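Kollness tells members to stop accepting "handles soft goods" as a gripper rating

Revised practice note takes effect in September; trade body says most current claims cannot be checked

PLANCOMBE – The Kollness Association, which represents companies that buy and install robot arms for sorting and packing work, has published a revised practice note on the handling of bags, film, cloth and other limp items. It asks members to reject any supplier claim that does not say what was picked up, how it was lying at the start, and how many attempts were thrown out before the success rate was worked out.

The association is not offering a certificate or a badge to go with the note. It had one under the old version and has withdrawn it.

"We handed out a logo for three years and I could not tell you what it proved," said Xiaoyan Zhong, who chaired the revision. "A supplier would show us a gripper closing on a folded towel, laid flat, same towel every time. Then the buyer put it in front of a heap of bin liners and called us to complain. They were right to complain."

The working group read 116 data sheets that used the words "soft," "flexible" or "deformable." Of those, 42 gave a success rate. Only 8 said what the item was made of and how it had been placed.

Under the revised note, a member company should ask for the following before signing:

A list of the items tested, with material and thickness, including at least one shiny item and one see-through item.
The starting state of each item – flat, folded, bunched or hanging – and who or what put it that way.
Every attempt, counted. An attempt stopped by the operator counts as a failure.
Unedited wrist camera footage of the whole run, with failed grasps left in.
Gripper force and opening at the moment of contact.
The surface underneath. A plain gray board is allowed, but patterned and cluttered surfaces must be tested too.

The footage rule drew the most objections during the comment period, when the association received 251 responses. Several suppliers argued that raw video would give away their methods. Others said buyers would not know how to read it. The working group kept the rule.

"If a buyer can't read the video, that's a training problem, and we can help with training," said Zainab Jibrin, who tests equipment for the packaging firm Wustell and sat on the group. "What I can't work with is a highlight reel. Close up, thin plastic is mostly glare and creases. I want to see what the arm had to deal with." 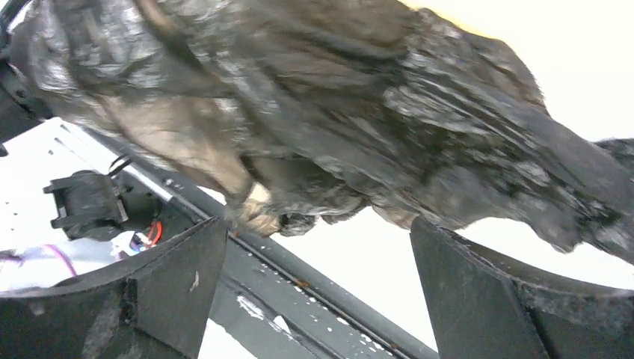
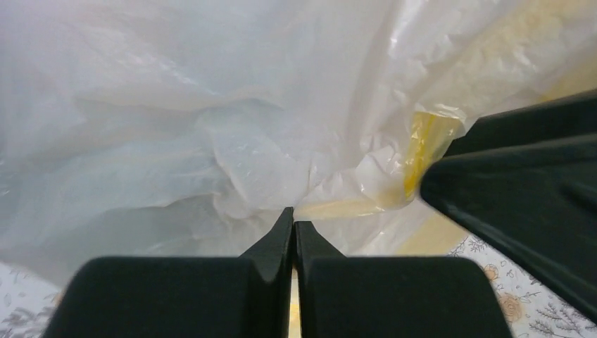

Two views from a camera at the gripper: dark, glossy material over open fingers, and translucent white plastic bunched above the fingertips.

Urrutia, a supplier that took part in the comment period, has said it will publish full runs in the new format. The association welcomes the promise and will wait for the files. A similar pledge from other suppliers under the earlier note produced very little, and Kollness has no power to fine anyone. All it can do is list which companies have supplied the material and which have not, and it plans to do so every quarter.

The note also leaves gaps. It says nothing useful about wear, and the group could not agree on how to score an item that is lifted and then slips. For now both events must be logged, with no score attached. Jibrin wanted slips counted as failures and has asked for her disagreement to be printed in the note. It appears on the last page.

Members can get the revised note from the Kollness office in Plancombe. Non-members may request a copy at no charge. Comments on the slip question stay open until the note takes effect.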